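Felcombe Cell Software Checklist, Produce Sorting
Control, perception, planning and logging
Revision 4, with comments from the December inspection

Mark each item Pass, Fail or Open. A Fail in section 1 stops the inspection until it is fixed and the whole section has been run again.

1. Control

1.1 Stop input reaches the controller and drops motion commands on both arms. Pass.

1.2 Joint limits in the running configuration match the signed copy. Pass.
Comment: Compared by checksum. The local copy on the operator PC was out of date but isn't the one the controller loads. Delete it.

1.3 Watchdog trips when the command stream stalls. Pass.
Comment: Tripped at 34 ms. Limit is 50.

1.4 Gripper force cap survives a controller restart. Fail on first run, Pass on second.
Comment: After a restart the cap went back to the factory value. The startup script wrote the cap before the gripper driver was ready, and the driver threw the write away without an error. The script now waits for the driver and reads the value back. Section 1 was repeated from 1.1 after the change.

2. Perception

2.1 Camera calibration is loaded and newer than the last time any mount was touched. Pass.

2.2 Class labels in the detector match the labels in the planner. Pass.
Comment: Jellow still ships "citrus" as a parent class. The planner ignores it, so no action.

2.3 Items of similar color are kept apart when they lie close together. Open.
Comment: The test layout puts strawberries, a lemon and a flat yellow banana shape in one group, with the lemon and the banana shape next to each other.
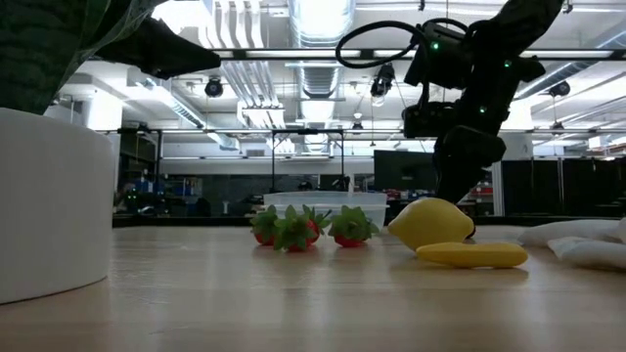
Jellow merged the two yellow items into one mask in 4 of 34 trials. When that happens the grasp point lands between them and the planner accepts it, so the fault has to be caught in the mask step. Raising the edge weight helped in a short test, but it also split some of the strawberries into a leaf part and a body part. Leave Open until the full set has been run at the new weight.

2.4 Clear or pale containers show up in the obstacle map. Open.
Comment: Depth drops out on the translucent bin. For now the bin is entered by hand as a fixed box. Anyone who moves it must update the box before the arms are enabled.

3. Planning

3.1 Arm-to-arm clearance is checked on every plan, including retries. Pass.
Comment: Replayed 3,076 stored plans through Watkins. No plan skipped the check.

3.2 Planner gives up cleanly when no path is found. Pass.
Comment: The arm holds position and the operator screen shows the reason. The text reads "goal state invalid (2)". Please reword.

3.3 Approach height above the table is read from configuration. Fail.
Comment: Still hard-coded in the retry branch. The value happens to be right for this table. Fix before the software goes to any other cell.

4. Logging and tooling

4.1 Clocks on the camera PC and the controller agree. Pass.

4.2 Holell records every gripper command with its source. Pass.
Comment: Spot check covered 579 commands. Manual jogs are tagged the same as scripted ones, which makes the log hard to read but loses nothing.

4.3 Disk-full behavior tested. Open. Not done this time.

Carry forward: 2.3, 2.4, 3.3, 4.3. Software may run at reduced speed in this cell with an operator at the stop button. Full speed is on hold until 2.3 and 3.3 are closed.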